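Golelent project: progress report to the Poduval fund
13 February 2024

Hello all, and thanks for being patient while we got the new bench going! We're now properly into the part you paid for, which is teaching a pair of arms kitchen jobs by steering them from a distance, one go at a time. Our bench at Cunach has the dish rack, the plates and the phone stand on it, and that little collection is our whole world at the moment.

Two arms, one rack and a phone stand, from the wrists and from the fixed camera:

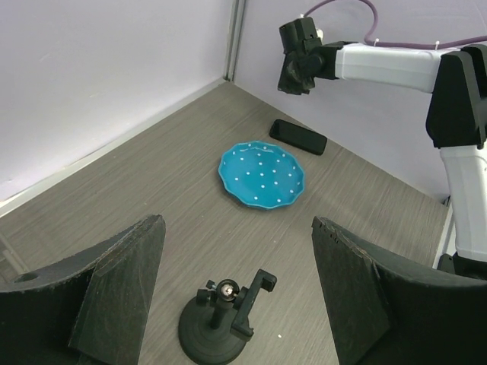
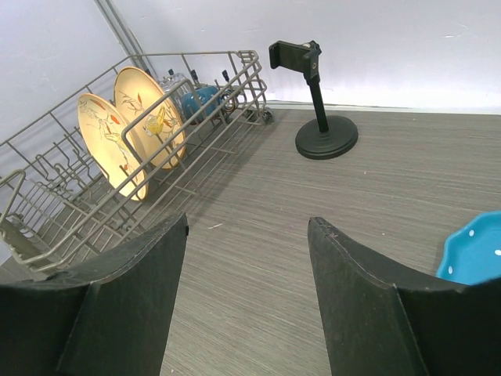
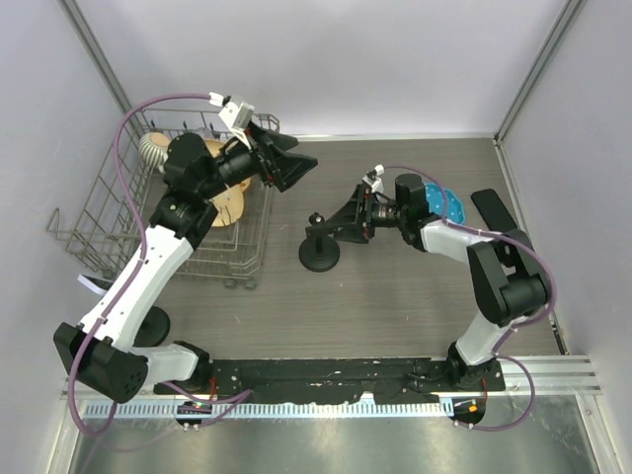
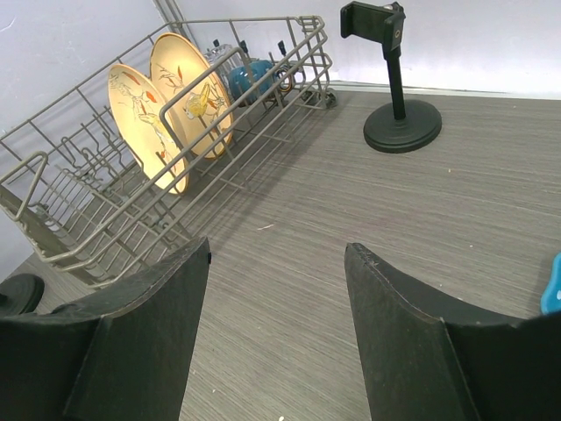

We have 990 usable demonstrations so far, out of 2,155 promised by the end of June. I'd hoped to be past halfway by now (sorry!), but the first weeks went on learning to drive the things. A new operator needs almost 22 practice goes before we keep anything, and I was a good deal slower than that myself. Your hands want to rush and the arms won't have it.

Plates are the hard bit. You have to come in straight, close gently and lift without catching a wire, and from the wrist view it's surprisingly difficult to judge how far away the rim is. We've started asking people to pause just before they close the gripper, and the recordings look much calmer for it. Anything with a bump or a second grab gets marked as such. We do keep those, in a separate folder, as the Praltico software can make use of them later on.

Money is fine. We've spent a bit more than planned on spare gripper fingers and a bit less on crockery, so it evens out.

Next up is handing a dish from one arm to the other, which needs both hands of the operator working at once and is great fun when it goes well. I'd like to borrow 2 more operators for that if the budget allows, so could you let me know before I book the bench?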